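Lentil soup, the way Eirini makes it

I've made this soup most weeks since November and have finally written it down properly. It comes from my neighbour Eirini Margaritis, who cooks it in a pot big enough for a school. I've cut it down to feed four, with a bit left for someone's lunch.

You need 300 g of small brown lentils, one large onion, two carrots, a stick of celery, three cloves of garlic, a tin of chopped tomatoes, two bay leaves, olive oil and red wine vinegar. Rinse the lentils and pick out any stones.

Chop the vegetables small and soften them in plenty of oil over a low heat for 17 minutes. I used to rush this part and the soup was thinner for it. Add the garlic, then the lentils, tomatoes, bay and 1000 ml of water. Simmer with the lid half on until the lentils are soft. 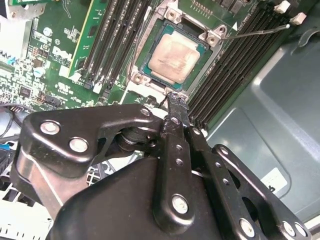
Do the lentils need soaking first?

Small brown ones don't. Large green ones that have been at the back of the cupboard for a year will do better with an hour in cold water.

Salt goes in at the end, along with a tablespoon of vinegar. Manolis puts in two, and the children won't eat his.

We have it with bread, olives and feta – or a fried egg if there's no feta. It keeps for three days in the fridge and thickens overnight, so add a splash of water when you warm it up. I haven't tried freezing it yet.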